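Why does my back titration give a lower calcium carbonate content than the gas volume method?
Posted by Shivam Goel in General Chemistry, July

I am comparing two ways of finding the calcium carbonate content of crushed eggshell, and they disagree by more than I can explain with reading error.

Method A is a back titration. I weigh out 0.427 g of dried shell powder, add 100 mL of 0.100 M HCl from a volumetric flask, leave it until the fizzing stops, then titrate the leftover acid with 0.100 M NaOH using phenolphthalein. I titrate the whole mixture in the same conical flask. I don't take aliquots.

Method B uses a gas syringe. Smaller sample, excess acid, read the volume of CO2 and convert to moles with the room temperature and pressure.

Method A gives 86 percent carbonate by mass. Method B gives 95 percent. I did each one 3 times and the repeats agree within one percent, so I don't think it is random scatter. My notes say that gas methods usually read low because CO2 dissolves in the acid. Mine reads high, or the titration reads low, and I can't tell which.

The NaOH was made up from pellets two weeks before and kept in a Hakden bottle with a screw cap. The HCl was bought as a standard solution. The membrane was peeled off the shells before drying.

Answer from Setareh Nikzad

Your titration is the one I would doubt first. There are two separate errors in it and both push the result in the same direction.

Start with the equation:

CaCO3 + 2HCl -> CaCl2 + H2O + CO2

The carbonate is found by difference. Moles of HCl at the start, minus moles of NaOH used, divided by two. Anything that makes you use more NaOH than the leftover HCl requires will make the carbonate figure too low.

First error: dissolved CO2. After the fizzing stops the solution is still saturated with carbon dioxide. Phenolphthalein changes color between pH 8.2 and 10, and by that point the dissolved CO2 has been neutralized as well:

CO2 + OH- -> HCO3-

A saturated solution at room temperature and normal pressure holds something near 0.03 mol per liter. Your flask has 100 mL in it, so up to 0.003 mol could be present in the worst case. You will lose a lot of that by swirling and by simple standing, but even a small part of it matters here. Boil the mixture gently for a few minutes after the reaction is finished, cover it with a watch glass, let it cool, and then titrate. HCl this dilute will not be lost in any useful amount if you keep the boil gentle and don't let the volume drop far.

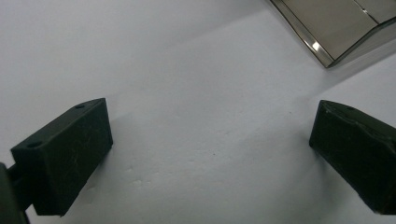 Second error: the NaOH. Pellets take up water and CO2 from the air while you weigh them, so a solution labeled 0.100 M is normally weaker than that. If it is weaker, you use a larger volume, you multiply by a concentration that is too high, and you calculate more leftover acid than there was. Standardize it against potassium hydrogen phthalate on the same day you use it. KHP has a molar mass of 204.2 g/mol and reacts one to one with NaOH. If you have none, titrate your NaOH against the bought HCl and use the ratio.

To see how large the combined effect is, work it through with your own mass. Pure calcium carbonate has a molar mass of 100.1 g/mol, so 0.427 g would be 0.00427 mol and would use 0.00853 mol HCl. You started with 0.0100 mol. At 95 percent purity the acid used is 0.00810 mol, leaving 0.00190 mol, or 19.0 mL of NaOH. At 86 percent the acid used is 0.00734 mol, leaving 0.00266 mol, or 26.6 mL. The whole disagreement is 7.6 mL of base, which is 0.00076 mol. Dissolved CO2 could supply most of that, and the weak NaOH the rest.

Also run a blank: same HCl, same treatment, no shell. It checks the concentration ratio but will not show the CO2 problem — there is no carbonate in it to make any.

Answer from Ikechukwu Ezeani

just use methyl orange instead of phenolphthalein. it changes at low pH so the CO2 doesn't count. we did this for the Sikomar shells project and got 94 percent without boiling anything. the endpoint is harder to see though, orange to yellow, put a white tile under the flask

Answer from Catinca Sârbu

I agree with the two answers above on the titration, but the gas syringe figure should not be accepted as the true value just because it is the higher one.

Three things to check in Method B. If the bung went in after the acid was added, some gas was lost and the result is low. If the acid was added through the bung from a second syringe, the volume of acid displaced the same volume of air into the gas syringe, and that has to be subtracted. With 5 mL of acid and 60 mL of gas, leaving this out raises the result by 9 percent of the corrected value, which is close to your whole gap. Last, the water vapor: the gas over dilute acid is nearly saturated, and at 22 °C the vapor pressure of water is 2.6 kPa. Subtract it from the room pressure before you convert to moles, or the answer is high by a further 2 to 3 percent.

Against that, CO2 dissolving in the acid lowers the reading. You can reduce the loss by saturating the acid beforehand with a pinch of carbonate.

You don't say how you added the acid. I would settle that before changing anything else, then repeat both methods on a sample of pure calcium carbonate. Whatever each method gives for the pure solid tells you its bias, and you can stop arguing from the eggshell, where the real value is unknown.

Comment from Shivam Goel

Acid went in through the bung from a syringe, 5 mL, and I did not subtract it. Will redo both with the pure solid and boil the titration flasks.

Contact the moderators | Copyright Clolto Help Community | Back to top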